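Workshop tips: sharing your bench with a robot arm

I finish and fit out furniture at Sastutik, mostly desks and drawer units, and since January one end of my bench has belonged to a robot arm. It does the opening and shutting, the fetching, the putting down. I do everything else, which is still plenty! A few of you asked what changes when one of these moves in, so I've put together the bits I wish I'd had on day one.

Clear the top before you press go. I used to live with a mug, two pencils and a tape measure spread across the work - lovely for me, hopeless for the arm. Now it all goes in my apron.

Plan the whole job with it, right down to the screws. We rehearse everything on screen first in Pratomance, and I was sniffy about that until I saw how many scratches it saved. 116 drawer runs went through on screen before we tried one on real oak.

Wavy edges want extra thought. Straight fronts are easy to teach, but anything curved needs more stopping points, so go slowly and save often (I lost a whole Saturday morning to not saving).

Wax your runners. A stiff drawer that you'd coax open with your knee will just make the arm stop and sulk.

Keep your hands in. I still sand every edge by feel, 30 minutes a day at least, and I've told the office that's staying. My shoulders are better for not lugging drawers about, but I do miss knowing a piece by its weight, and the afternoons are quieter than they were.

Ask for the training in work time, too. Ours was squeezed into lunch breaks at first and we all grumbled till it moved.

Wood grain up close, then the arm over the desk with the drawer open:
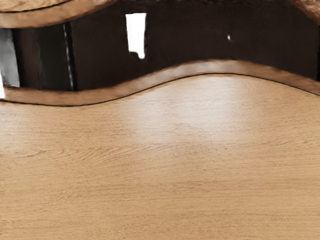
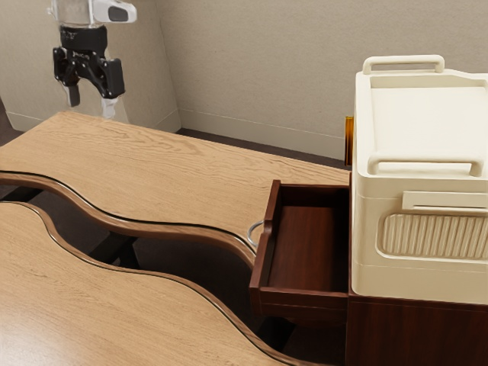 Beathag Moffat wrote in to say that her place went the same way last year, and her advice is to get the new duties put in writing early, as she spent months minding the machine on her old job title and her old pay.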